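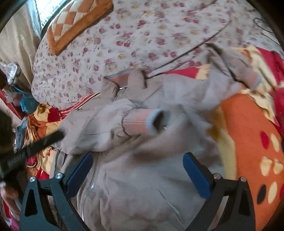
Sulastri Pangaribuan
24 Oct 2019

Trying the Stotar fold on a windbreaker today. They say any jacket goes flat in 30 seconds. Any jacket. We'll see.

Step one is "smooth out the fabric." Have these people met a windbreaker? It's slippery and it crumples if you look at it.

Then sleeves to the middle. Fine on a T-shirt. These have ribbed cuffs, and ribbed cuffs make a lump wherever you put them.

Zip up first or leave it open? The video skips that. My vote is up, or the front slides all over the place.

Four minutes in. I have a beige pillow.

Second try, sleeves straight down the back. Flatter, I'll give them that. Still wouldn't stand up in a drawer like theirs does.

The comments have 200 people saying it changed their closet. I'd like to see the closets in August.

It's going on a hanger. Pants tomorrow, maybe.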